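Kumby opens orders for two-arm tabletop kit

Kumby has started taking orders for Plorkeo, a kit that pairs two robot arms with parallel grippers for small handling jobs. The first 20 kits ship in May. Practice tasks start with plastic bowls — one pink, one pale green — set out within the arms' reach.

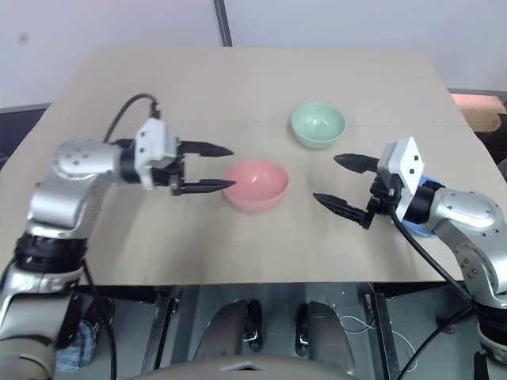 Rental and support

Geresier will rent the kit to labs for up to 26 weeks. Setup takes almost 7 hours, the company says, and phone support is included.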